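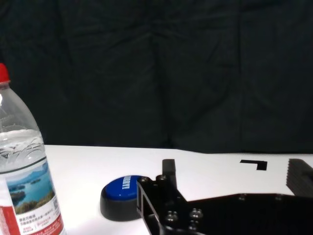 Foro Piedras y Almenas > Visitas > Castillo de Peñalver: ¿merece la pena subir a la torre?

werkosero
8/25/25
Buenas tardes a todos. Perdonen mi español, no es mi lengua materna. En marzo visité el castillo de Peñalver y el panel de la entrada dice que la torre es del año 1055. A mí me parece más moderna – las saeteras de la parte baja son muy anchas. ¿Alguien conoce la historia? También quisiera saber si se permite subir, porque yo encontré la puerta cerrada.

akon_80
Se puede subir, pero solo en grupo de 20 personas como máximo y con guía. Son 80 escalones, bastante gastados. La fecha del panel es correcta, viene de un documento de donación.

allesley
No estoy de acuerdo. El documento habla de una fortaleza en el cerro, no de esta torre. Lo que vemos hoy lo levantaron después, sobre los cimientos viejos.

akon_80
Los cimientos también son la torre, digo yo. En la cisterna se ve la misma piedra.

allesley
La misma cantera, quizás. Con eso no se puede fechar un muro.

werkosero
Gracias a los dos. Entonces entiendo que la fecha es del lugar y la torre queda en duda. Otra pregunta práctica: ¿el camino desde el aparcamiento es difícil? Iré con mi suegra.

akon_80
Son 2 kilómetros de subida suave, pero sin sombra. El último tramo tiene piedra suelta.

allesley
Por el lado norte hay una pista más corta. Con lluvia no la recomiendo.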